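# Bread at the Table: notes for the May talk

Slide 1. Leave it up while people find seats.

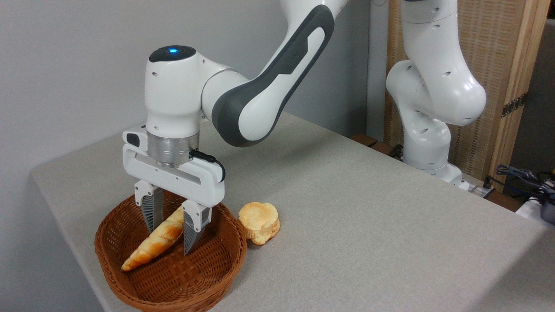
Good morning, everybody, and thank you for coming to hear somebody talk about rolls for most of an hour! I'm Chaltu Gashaw, I bake at Waststead, and my subject is the small bread, the stuff that gets put down before the meal and is half gone before anyone has looked at it. I want you to look at it. Take the long roll in the basket, with those spiral ridges and the one pointed tip, and see how the deep golden-orange sits in patches in the middle and near the tip while the thick end stays pale. Then look at the short round one on the table by the rim, with its sunken top and lobed edge. Two completely different shapes, two different ways of eating, and we'll get to both of them before the break.

(Pause. Ask who had bread at breakfast. Hands up. Ask who remembers what shape it was. Usually far fewer hands, and people laugh.)

## Slide 2: Where I come in

Keep this short, two minutes at the most.

I started on the early shift at a place on Quezada Street, where the first job of the day was shaping dinner rolls for the lunch trade. I was slow. I was so slow that the dough at the end of my bench had risen before I got to it, and those rolls came out with big soft bellies and no definition at all. My boss put them in the staff basket and told me to eat my homework. I ate a lot of homework that spring.

What I took from it, and still believe, is that shape changes how bread eats. Same dough, same oven, same bake, and a spiral pulls apart in a ribbon while a ball tears down the middle. I get excited about this every single time. (Don't rush here. They need a second to decide whether I'm serious.)

## Slide 3: Rolling a spiral

Demo. Dough should be on the side table under the cloth, already cut. Yabsira brings the tray when I say "spiral."

Say while rolling:

- Start with a long triangle, or a rope if that's easier for your hands. I learned with a rope.
- Keep a light pull on the dough as you wind it. Too tight and the ridges burst in the oven.
- Each turn overlaps the one before by about a third. If you overlap too much you lose the ridges, and the ridges are the fun part!
- Tuck the end underneath.

Pass the raw ones along the front row. Tell them they can squeeze. They always want to squeeze.

Somebody will ask about egg wash. Answer: thin it with a little milk and brush lightly along the tops of the ridges. If it pools in the grooves you get sticky lines that stay soft. You do get more color on the high spots and less down in the folds, and I love that, but if you want a more even brown, brush twice with a rest in between.

## Slide 4: The round ones

Everybody thinks round is the easy shape. It's the one I see go wrong most!

For a plain ball: cup your hand, keep the bench almost bare of flour, and drag in small circles. The dough has to grip the surface a little or it just skates around and never tightens. I must have said "less flour" 542 times in classes and I will happily say it again.

For a folded round, the kind with a lobed edge and bumpy layers down the sides, flatten your piece first, fold the edges toward the middle, and press the center with your thumb. Go deeper than feels polite. Dough springs back, and a timid thumbprint is gone by the time the tray reaches the oven. You can leave the dip plain or put butter in it. In my house it's butter.

(Show the three practice ones from home, including the ugly one. The ugly one gets the biggest reaction, so show it last.)

## Slide 5: The dough itself

I get asked for the recipe more than anything else, so it's on the handout. Talk through it lightly and don't read it out.

The batch makes 20 small rolls. It's milk, butter, one egg, flour, salt, a spoon of sugar, yeast. Knead until it's smooth and bounces back when you poke it. First rise until it's doubled, and watch the dough for that, because my kitchen in January and yours in August will never agree. Shape, cover, let them puff up again.

Bake at 188 Celsius. Yes, that's an odd number! It's 370 Fahrenheit, which is what my oven dial says, and I converted it for a cousin once and it stuck. Start checking before you think you need to. Turn the tray if your oven has a hot corner, and every oven I've ever worked with has had one.

If someone asks about freezing: shape, freeze on the tray, bag them up, thaw overnight in the fridge, then let them rise at room temperature. Works well with the spirals. The folded rounds lose some of their edge.

## Slide 6: Baskets

This is my favorite part, and Yabsira says I have to keep it under ten minutes, so watch the clock at the back.

Why do we put bread in baskets? A closed bowl traps steam, and a warm roll in a closed bowl gets a damp bottom. A woven basket lets some of that out through the sides and the base. That's the practical answer. The other answer is that a basket feels generous. You reach in, you don't get served.

Things I look for in one:

1. A thick braided rim, like the one on my first slide. It's what everybody grabs when the basket goes around, so it takes all the wear.
2. Sides that slope in toward the bottom, so the last few rolls gather together and don't rattle around.
3. A tight weave. Crumbs fall through a loose one onto the cloth, and then onto your lap.

Use a cloth liner if the bread is very warm, and fold it over loosely. Shake the basket out over the sink afterward. Soft brush for the bits in the weave, quick wipe, dry it right away, and never leave it soaking.

(Click back to slide 1 for a moment so they can see the rim again, then forward twice.)

## Slide 7: Mixing the basket

If you remember one thing to try at home, make it two shapes from one batch. Half spirals, half rounds. People choose! They take their time, they pick up the tongs and put them down, they ask each other which is better. At the Tromthorpe supper we laid the long table with mixed baskets all the way down, and strangers were trading rolls before the soup came out. I had never seen that with a basket of plain dinner rolls.

Put the long ones in first, laid on the diagonal, since they prop each other up. Rounds go on top and in the gaps. Don't pile above the rim or you'll be picking them up off the table all night.

## Slide 8: Hands-on

Leave 25 minutes. Groups of four at the side tables. Each person gets two pieces of dough and makes one of each shape.

Yabsira Worku will walk the left side of the room and I'll take the right. Trays go into the ovens as they fill up. Put initials on the parchment, in pencil, next to the roll and not under it. Last year at Vellari we put them under it and had a very confusing afternoon.

Butter is in the small fridge. Take it out at the START of the talk. (Chaltu, this means you.)

## Questions I should be ready for

Can I use whole wheat? Yes, swap up to a third of the flour and add a splash more milk. Past that the spiral ridges start to go soft.

Why did mine unroll? Either the end wasn't tucked or the surface was too floury to stick.

How do I warm them up the next day? Low oven, a few minutes, a sprinkle of water over the top first. Skip the microwave unless you're going to eat it standing up right next to it.

Do I need a mixer? No! Ten minutes by hand, put on a couple of songs.

Handouts are by the door, with spare aprons in the blue bin. Please bring the aprons back.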